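quick one before bed

01/08/2025

Ok so I moved. Finally. 11 boxes, one borrowed van, Bezawit driving becuase I'm useless with anything bigger than a hatchback. Third floor. No elevator. My knees are done.

New place is above the bakery on Siria Street. Smells amazing at 5 am, less amazing when you'd like to be asleep. Rent went up 93 a month and I'm trying not to think about it. The shower has 2 settings, off and angry.

Still can't find: the can opener, my good scissors, any socks that match. Kidus says label the boxes next time. Kidus labeled all of his "stuff".

Deposit on the old place still not back. They said end of February, which, come on. I left that kitchen cleaner than I found it. Sent them pictures of the oven and everything.
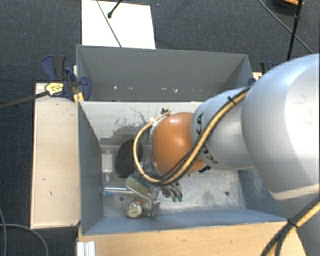

Orange, silver and a whole lot of cable.

Anyway. Bed. Mattress is on the floor, frame is in pieces in teh hallway, one bolt missing. Tomorrow: curtains, and somebody please tell me which day the trash goes out.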